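Modul Materialkunde und Gestaltung
Skript zur Lehrveranstaltung »Papier: Herstellung, Laufrichtung, Falz«
Lehrende: Meriem Mansour, Gunārs Adomaitis
Kapitel 3: Vom Faservlies zur gefalzten Form

3.1 Gegenstand des Kapitels

Das vorliegende Kapitel behandelt das mechanische Verhalten von Papier beim Biegen, Rillen und Falzen. Vorausgesetzt werden die Inhalte der Kapitel 1 und 2 (Faserrohstoffe, Blattbildung, Leimung). Die Übungsaufgaben am Ende des Kapitels sind bis zur nächsten Sitzung schriftlich zu bearbeiten.

3.2 Laufrichtung

Bei der maschinellen Herstellung richtet sich ein großer Teil der Fasern in Bewegungsrichtung des Siebes aus. Die so entstehende Vorzugsrichtung wird als Laufrichtung oder Maschinenrichtung bezeichnet, die Richtung quer dazu als Dehnrichtung. Handgeschöpfte Papiere weisen in der Regel keine ausgeprägte Laufrichtung auf.

Für die Verarbeitung ergeben sich daraus mehrere Folgen. Ein Bogen lässt sich parallel zur Laufrichtung leichter biegen als quer zu ihr. Bei Feuchtigkeitsaufnahme quellen die Fasern vor allem in der Breite, sodass sich das Papier überwiegend in Dehnrichtung ausdehnt. Im Buchblock muss die Laufrichtung daher parallel zum Rücken liegen; andernfalls wellen sich die Blätter im Bund.

Zur Bestimmung der Laufrichtung werden in der Lehrveranstaltung die Biegeprobe, die Reißprobe, die Nagelprobe und die Feuchtprobe eingesetzt. Die Ergebnisse sind im Probenheft zu vermerken.

3.3 Rillen und Falzen

Beim Falzen wird die Außenseite des Bogens auf Zug, die Innenseite auf Druck beansprucht. Überschreitet die Zugspannung die Festigkeit des Faserverbundes, bricht die Oberfläche auf. Bei höheren Grammaturen ist vor dem Falzen zu rillen. Die Rillung verdrängt das Material entlang einer Linie und lockert das Gefüge, ohne es zu durchtrennen. Der Falz wird anschließend so geführt, dass der Rillwulst innen liegt.

Zu unterscheiden sind Parallelbruch und Kreuzbruch. Drei Kreuzbrüche ergeben 16 Seiten. Mit jedem weiteren Bruch nimmt die Spannung im Bogen zu, und die innen liegenden Blätter schieben sich nach außen. Dieser Versatz ist bereits beim Ausschießen zu berücksichtigen.
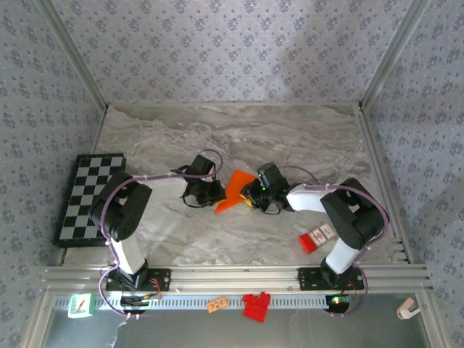
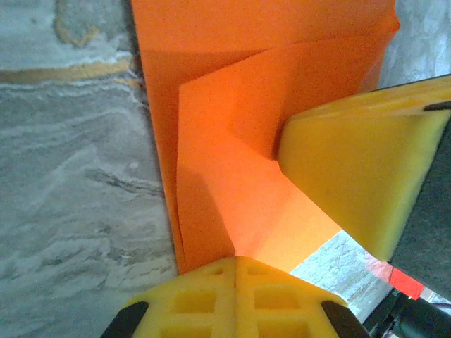
Abb. 3.1 und 3.2: Orangefarbenes Objekt im Arbeitsbereich (oben); orangefarbenes Papier mit Falzkante und vorstehender Lasche (unten).

3.4 Rückstellverhalten

Ein gefalzter Bogen kehrt nach der Entlastung teilweise in seine Ausgangslage zurück. Der verbleibende Öffnungswinkel hängt von Grammatur, Faserart, Laufrichtung, Feuchtegehalt und Anpressdruck ab. In der Laborübung wird er nach einer festgelegten Ruhezeit bei 21 °C gemessen. Die Proben sind zuvor im Übungsraum Vevcombe zu klimatisieren; frisch ausgepackte Bogen sind für die Messung nicht zugelassen.

Messreihen, bei denen Proben unterschiedlicher Laufrichtung vermischt wurden, werden nicht gewertet. Die Kennzeichnung erfolgt mit einem weichen Bleistiftpfeil auf der Siebseite.

3.5 Übungsaufgaben

1. Erläutern Sie, weshalb ein quer zur Laufrichtung geführter Falz stärker zum Brechen neigt.
2. Bestimmen Sie die Laufrichtung der ausgegebenen Muster »Herrero« und »Varngate« mit mindestens 2 voneinander unabhängigen Proben.
3. Fertigen Sie einen Kreuzbruchfalz mit 16 Seiten an, nummerieren Sie die Seiten im gefalzten Zustand und zeichnen Sie das Ausschießschema des geöffneten Bogens.

Die Abgabe erfolgt in Papierform im Sekretariat Flenovdale. Rückfragen zur Laborübung sind an Gunārs Adomaitis zu richten, Rückfragen zur Bewertung an Meriem Mansour. Die Werkstatt ist im Juni auch am Samstag geöffnet.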